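Mon 3 November

Damp log, flat 4. Heating on since six, windows shut, readings taken before breakfast as usual.
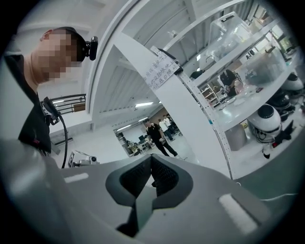 Relative humidity in the back bedroom was 71 percent at seven, which is too high for a room that had the heating on all evening. The hall read 58 with the same meter. The meter is the small Trurno one, and I have stopped doubting it: I put it in a sealed box with wet salt overnight in September and it settled where the table says it should, near 75. It is slow. It needs a quarter of an hour in a room before the number stops moving, so the earlier pages of this book, where I walked from room to room and wrote down whatever it showed, are not worth much. I have put a pencil line down the margin of those pages.

The wall in question is the north one, behind where the wardrobe used to stand. Surface temperature at knee height was 11.5 C, at head height 13. The air in the middle of the room was 18. With the air at 18 and 71 percent the dew point is a little under 13, so the bottom of the wall is below it and the top is sitting almost on it. That is condensation and needs no other explanation. The landlord's contractor wrote "rising damp" on his sheet after pressing a two-pin meter into the plaster in one place. Pin readings on old plaster go up with salts as well as with water. He took none higher up the wall and none on the inside partition for comparison.

I repeated his test properly this afternoon with a borrowed pin meter. Readings every 10 cm from the baseboard to shoulder height, in two columns, one near the window and one near the corner. The corner column is wetter from bottom to top. Neither column has the sharp drop at waist height that I would expect if the water were coming up from the floor. The window column is close to dry above the sill. I drew both on graph paper and taped the sheet inside the back cover.

Moved the wardrobe permanently to the partition wall. It is in the way of the light switch there and I have to reach around it. The back panel had gray mold along the lower edge, which I wiped down with diluted bleach and left to dry on the landing. The smell has mostly gone from the clothes. Two wool sweaters will need washing again.

Extractor fan in the bathroom. Held a sheet of toilet paper to the grille and it did not stay up. Took the cover off and found the blades coated in felted dust and the back flap stuck closed with paint. Freed the flap with a knife, brushed the blades, vacuumed the duct as far as the hose would go. The paper now holds. The fan is a Dagdag with a run-on timer, set at the factory to its shortest period. I turned the screw to give ten minutes or so, to be checked with a watch. It rattles at start-up and then runs quietly. If the rattle gets worse I will look at the bearing.

Laundry is the larger source, I am fairly sure. A full load off the spin cycle holds something like 2 liters of water, and all of it goes into the air of whatever room the rack stands in. The rack has been standing in the back bedroom because that is the only floor it fits on. From today it goes in the bathroom with the door closed and the fan on, folded to half width. A shirt took until evening to dry, which I can live with. Jeans will be a problem.

Dehumidifier: I looked again at the Claltska compressor model. Price at the hardware place on Bernside was 667 with the pump and hose kit, which I do not need. Without the kit they could not give me a figure and will call. The desiccant type is lighter and works better in a cold room but uses more than twice the power for the same water. The bedroom is not cold enough to justify that. I would prefer to see what the fan and the laundry change do before buying anything, and one week of readings should be enough to tell.

Trickle vent on the bedroom window was painted over too. Scored around it and got it to slide with some force. A strip of paint came away with it, down to bare wood, about a finger wide. Needs primer before the frost. I have half a can of undercoat under the sink, if the lid will come off.

Gutter at the back. Looked up at it during the shower at three o'clock. No overflow at the joint above the bedroom, and the brick below it was the same color as the rest. The downspout was running. I am ruling the gutter out for now, though one shower is not a good test and the wind was from the other side.

Letter to the landlord drafted, one page. It asks for the contractor's readings in full and for the injected damp course to be put off until they have been compared with mine. I cut the paragraph about his meter. The graph sheet goes in as a photocopy.

Evening readings, meter left to settle in each room:
Back bedroom 64, air 18.5
Hall 57, air 18
Bathroom 82 with the rack in it, fan running
Kitchen 60 after cooking, lid on the pan, window open a crack

Bedroom down seven points since morning. Some of that is the weather, as the outside air was drier after the rain cleared, and I do not have an outside reading from this morning to correct it with. Must put the second meter on the sill under a cover. Bedroom door left open tonight, vent open, heating down to 16 at eleven. Next reading at seven.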